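Fuvilari Hospital Drama Sets Finale, Extends Last Episode by 10 Minutes

29 February 2024

The cable medical series "Wondura" will close its run with an extended final episode, production company Fuvilari said in a notice to broadcasters. The finale runs 10 minutes over the standard slot, and the late movie that follows it will start later to match.

Episode 15 ended with the Trerkotby clinic losing its operating license and the head surgeon withdrawing her resignation. The closing episode picks up the same night. 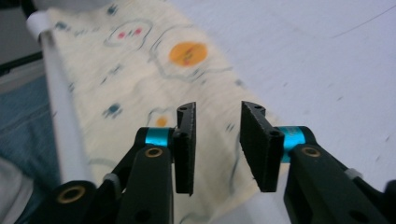
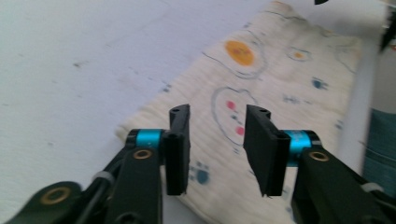
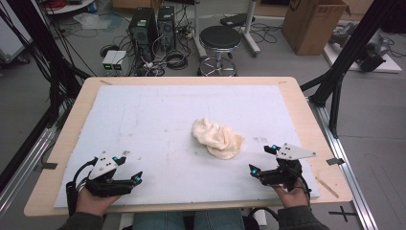 Tkachenko, writing on the show's message board, objected that the license plot had been left too late, and that 10 extra minutes would not be enough to settle it along with the transplant case carried over from episode 12. The same post asked for the pharmacy storyline to be dropped from the finale altogether.

Fuvilari did not respond to the criticism but confirmed that the script was locked before episode 13 aired. Filming of the finale took 4 days, most of them on the ward set, with one night shoot at the ambulance entrance. Final sound mixing is still in progress.

A soundtrack album with 41 tracks, including the instrumental cues used in the operating room sequences, will be released after the broadcast. A recap special of 40 minutes airs directly before the finale. The time slot then goes to reruns until a replacement series is announced.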